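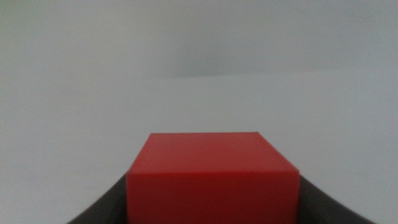
Block stacking is the placing of one block upon another, usually with the intention of placing a third. It is among the oldest indoor pastimes and among the least improved. The traditional piece is a cube or short brick, sized to the hand that will shortly knock it over. Plain colours are customary, and the red cube with softly rounded edges and no lettering is about as close as the field comes to a standard form. Lettered blocks belong to a separate tradition, which hopes to teach spelling and mostly teaches children to look for the letter they can chew.

Terminology

The lowest block is called the base, or in older manuals the footing. Anything above it is a course. A stack one block wide is a column, and a column that has come down is a mess, in the formal as well as the everyday sense. The term tower is properly kept for columns of 4 courses or more, although parents award it at two.

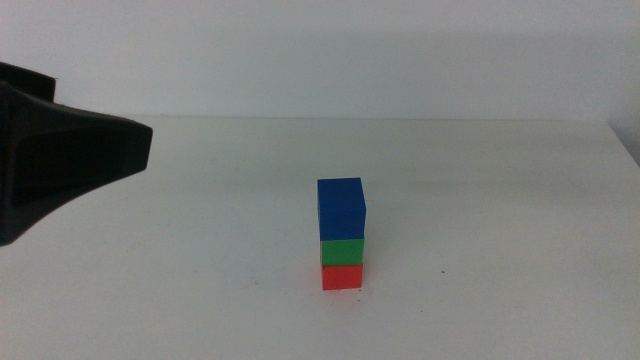 Does the order of the colours matter? Colour has no bearing on whether a stack stays up; what counts is how squarely each block is centred on its neighbour, and whether the table is level.

Method

The base is set down flat and left alone, this last step being the one most often omitted. Each following block is lowered straight down and released without a farewell pat. Small errors add up: a block sitting slightly off centre is harmless, but several leaning the same way will behave as a single large mistake. Blocks with rounded edges are kinder to fingers and skirting boards, at the cost of a little bearing surface.

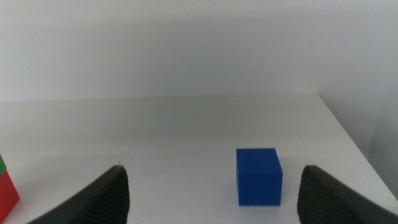

Rin Fujimoto has argued that the method as usually printed favours the cautious, and that a player who nudges each block into line after release will match the careful placer over 14 courses and enjoy the afternoon more. The point remains open. Most manuals now permit nudging in a footnote.

Organised play

The Sesville meet, held each May, recognises a free class and a column class. The column record stands at 34 courses, set with Alhassan blocks on a kitchen table that has since been retired from competition. Appeals concerning sneezes are heard on the same day.
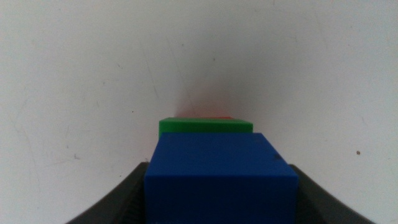

Blocks in blue, green and red, the colours used in the beginners' class.

See also: House of cards; Dry stone walling; Tidying up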